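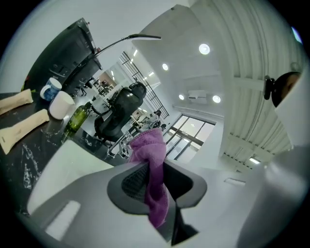 A purple microfiber cloth in the hand-held gripper at Gumesel's office.

Reinaldo Macedo wanted me to fold something before he'd answer a single question. So I folded a cloth. Badly! He watched me do it with the gripper, which you squeeze in your hand like a pair of barbecue tongs, and then he asked me to do it again.

"Everybody starts out too fast," he told me. "You're used to your fingers doing a thousand little things you never think about. Now you've got two, and they're rubber."

Macedo runs data collection at Gumesel, a small outfit in Matarville that teaches robot arms to handle soft stuff: towels, rags, shirts, bags. I'd pictured a lab. It's an office, with desks and rolling chairs and big windows, and people take turns wiping and folding with a camera riding along on the tool. Each go is called an episode, and the cloth project (they call it Janlow, after a street Macedo used to live on) has 3850 of them so far.

I asked how many it takes before a robot gets the idea. He laughed at me a little.

"With 1000 we had something that could pick up a cloth and look very proud of itself," he said. "It couldn't fold. It would pinch the middle, lift, and stop there." They went back and recorded a lot more corner grabs, and by August the arm was finishing 85 folds out of every hundred on their test table. The other fifteen are what he wanted to talk about, and we spent most of my visit on them.

A lot of it comes down to how cloth hangs. Pinch it an inch over and you get a completely different shape, and the model has to have seen something close to it. Macedo asks his people to grab it wrong on purpose sometimes, then fix it. "If you only show it perfect folds, it has no idea what to do after a bad one," he said. "I want the recovery. I'd trade ten clean episodes for one good recovery."

Does he tidy the desks first? He doesn't, and he got pretty animated about this. Mugs, bottles, whatever's out stays out. An earlier set, recorded at their old place in Bastos, was all bare tables, and the arm got confused the first time it met a coffee cup.

My second fold was better, by the way. He kept both, and the first one went in a folder marked "recoveries."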